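Sunden 2: Framerate-Deckel auf 60 und Sprungweite im Browser, Physik hängt am Bildtakt?

Forum > Browserspiele > Technik und Fehler 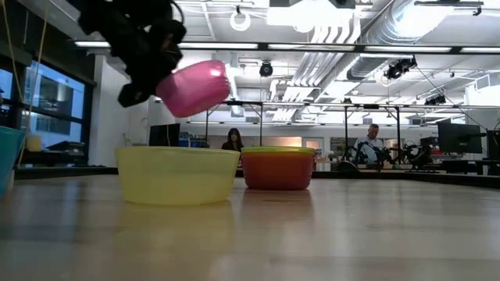

Kantenglätter
Ich spiele Sunden 2 seit Juni fast nur noch im Browser und komme in Level 13 (Vistwood, der Abschnitt mit den zwei Förderbändern) nicht über die zweite Lücke. Auf dem alten Laptop meines Bruders geht der Sprung problemlos, auf meinem Rechner fehlt immer ein kleines Stück. Gleiche Tastatur, gleicher Browser, gleiche Version des Spiels. Der einzige Unterschied ist der Monitor: er hat 60 Hz, ich 144 Hz.

Vermutung: Die Physik wird pro gezeichnetem Bild gerechnet und nicht mit fester Schrittweite. Kann das jemand bestätigen? Im Optionsmenü gibt es zwar einen Punkt "Bildrate begrenzen", der hat bei mir aber keine Wirkung.

mono_tilt
Der Menüpunkt wirkt nur im Vollbild. Im Fenster wird er ignoriert, ist seit dem ersten Teil so. Nach dem Umschalten muss das Level neu geladen werden, ein Rücksetzen auf den Checkpoint reicht nicht.

Kantenglätter
Danke, mit Vollbild und Neuladen steht der Zähler jetzt fest auf 60. Der Sprung klappt damit. Ist aber keine Lösung, weil ich nebenbei die Karte offen haben will.

Rasterzeile
Dass die Physik am Bildtakt hängt, stimmt so nicht. Ich habe mir das Skript angesehen. Die Simulation läuft mit festem Schritt, und übrige Zeit wird in einem Akkumulator mitgeführt. Was am Bildtakt hängt, ist die Eingabeabfrage. Beim Loslassen der Sprungtaste wird die Aufwärtsgeschwindigkeit beschnitten, und diese Prüfung steht in der Zeichenfunktion. Bei 144 Hz wird ein kurzes Loslassen früher erkannt als bei 60 Hz. Wer die Taste bis zum Scheitelpunkt gedrückt hält, springt auf beiden Rechnern gleich weit.

mono_tilt
Das widerspricht meinen Messungen. Ich habe die Taste per Makro gehalten und bei 144 Hz trotzdem eine kürzere Weite bekommen. Der Unterschied war klein, aber bei jedem Versuch da.

Rasterzeile
Welches Makro? Die meisten Programme halten die Taste gar nicht, sondern senden Wiederholungen. Dann sieht das Spiel lauter einzelne Anschläge, und das Beschneiden greift zwischendurch.

mono_tilt
Wiederholungen, ja. Das könnte es erklären. Ich teste es mit einem Gewicht auf der Taste nach.

Eyerusalem Yimer
Kurzer Hinweis zur Version: Auf Clatedmont liegt noch der Build 51, auf der Seite des Entwicklers schon der nächste. In den Änderungsnotizen steht dort "Eingabe in Simulationsschritt verschoben". Falls Rasterzeile das Skript von Clatedmont gelesen hat, beschreibt er den alten Stand.

Rasterzeile
War das von Clatedmont, ja. Ich habe den neuen eben geladen. Die Prüfung steht jetzt in der Schrittfunktion, mit Puffer für die letzten Tastenereignisse. Damit sollte das Problem weg sein.

Kantenglätter
Mit dem neuen Build bei 144 Hz im Fenster: Lücke beim ersten Versuch geschafft. Allerdings ist mein Spielstand nicht da. Alle Level wieder gesperrt.

Eyerusalem Yimer
Der Spielstand liegt im lokalen Speicher des Browsers und ist an die Domain gebunden. Clatedmont und die Entwicklerseite sind zwei verschiedene Domains, die sehen gegenseitig nichts. Auf der alten Seite im Hauptmenü "Profil", dann "Exportieren". Den Text auf der neuen Seite unter "Importieren" einfügen. Vorher den Werbeblocker prüfen, bei mir hat er das Eingabefeld ausgeblendet.

Kantenglätter
Import meldet "Prüfsumme ungültig".

Eyerusalem Yimer
Meistens ein Zeilenumbruch am Ende. In einen Texteditor kopieren, letzte Leerzeile löschen, erneut einfügen.

Kantenglätter
War der Zeilenumbruch. Alle Level wieder da, nur die Medaillen aus Ambaye fehlen.

pixelschieber_ost
Die Medaillen werden nicht exportiert, ist bekannt. Ich verstehe die Aufregung um die Bildrate übrigens nicht. Das Spiel ist für 60 Hz gebaut, also stellt man den Monitor auf 60 Hz und fertig. Die Bestzeiten in der Liste sind alle unter diesen Bedingungen entstanden. Wenn jetzt jeder mit dem neuen Build antritt, kann man die Liste wegwerfen.

Rasterzeile
Die Liste war vorher schon nicht vergleichbar. Im alten Build konnte man mit 30 Hz weiter springen als mit 60, wenn man die Taste kurz antippte. Ich halte einen Teil der Zeiten in Vistwood für genau dadurch entstanden.

pixelschieber_ost
Belege?

Rasterzeile
Den Monitor auf 30 stellen, alten Build starten, antippen, Weite an den Bodenkacheln ablesen. Dauert zwei Minuten.

mono_tilt
Nachtrag zum Gewicht auf der Taste: alter Build, 144 gegen 60 Hz, die Landung liegt auf derselben Kachel. Rasterzeile hat recht, mein Makro war der Fehler. Mit 30 Hz und Antippen komme ich eine ganze Kachel weiter.

pixelschieber_ost
Gut, das sehe ich hier auch. Ich bleibe trotzdem dabei, dass alter und neuer Build getrennte Listen brauchen.

Sosina Sisay (Moderation)
Die Listen werden getrennt. Bis dahin bitte bei jeder neuen Zeit Build und Bildrate dazuschreiben, Einträge ohne diese Angaben nehme ich nicht auf. Alte Einträge bleiben unverändert stehen. Titel habe ich um "im Browser" ergänzt, für die Downloadfassung gibt es einen eigenen Thread.

Kantenglätter
Gilt die Angabe der Bildrate auch bei variabler Wiederholrate? Mein Monitor schwankt im Fenster.

Sosina Sisay (Moderation)
Dann bitte "variabel" und den Höchstwert eintragen.

h_offset
Hat jemand den neuen Build mit Gamepad probiert? Bei mir reagiert der Sprung auf Taste A doppelt, mit Tastatur nicht.

Rasterzeile
Läuft bei dir ein Programm, das das Pad zusätzlich als Tastatur abbildet? Das testweise beenden. Der Puffer nimmt beide Quellen an und filtert nicht.

h_offset
Lief im Hintergrund. Beendet, Doppelsprung ist weg.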